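Clesteddale Shared Workshop
Gallery: The Two-Arm Bench

The two-arm bench is a members' project at the Clesteddale Shared Workshop, Bosovgate. It occupies the curtained bay at the rear of the building and has been open to all inducted members since August. The views on this page show the bench from the grippers, together with short notes on the principal parts of the build.

Pictures may be reproduced in club newsletters provided the workshop is credited.

At the table
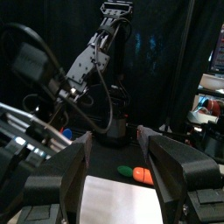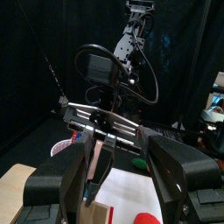 Both views are taken from the wrist, looking between the open fingers towards the opposite arm. A sheet of white paper lies on the black table top, with small coloured objects near it. In the first view these include a green one and an orange one, side by side. In the second a white cup stands behind the left finger.

The arms

The two arms face one another across the table. Each was assembled in the workshop over successive open evenings, using the Hubmann drawings as a starting point. Members altered the wrist bracket after the first fitting and again once the cables had been run. The revised drawings are kept in the blue folder at the desk and should be returned there after use.

Both arms share one power supply and one stop button. Members working at the bench are required to know the position of the stop button before switching on.

The fingers

The fingers are bolted to the gripper body and may be removed with an ordinary hex key. Pads wear with use and are replaced from stock. Members fitting new pads should enter the change in the log, giving the arm and the side. The log at present runs to 169 entries, the greater part of them concerning pads and cable ties.

Fingers of a member's own design may be fitted for a session. They must be taken off again before the bay is handed over.

Cables and curtains

Cables are left with sufficient slack for the full travel of each arm. Tighter routing was tried in the early months and led to two broken connectors, both on the same arm. The present arrangement is less tidy and has given no trouble.

The black curtains were hung to keep daylight from the windows on the Bosovgate side off the table. They are to remain closed while the bench is running.

Control software

The bench runs on Kiltero, the workshop's own control program, which is maintained by members of the electronics group. It has recorded 2,386 completed moves on its present settings. Settings may be copied for use at home but should not be altered on the workshop computer without the agreement of the group.

Using the bench

Sessions are booked through the desk in blocks of two hours. An induction is required and takes almost an hour. Members under eighteen may attend with an adult who has completed the induction.

Small objects for the table are kept in the drawers beside the bay. Items brought from home are permitted if they are dry, unbreakable and no heavier than the largest block in the drawer. Glass and food are not permitted.

Faults should be reported on the card at the bench and the arm left switched off.

Other galleries: Lathe Room | Print Corner | Bicycle Stand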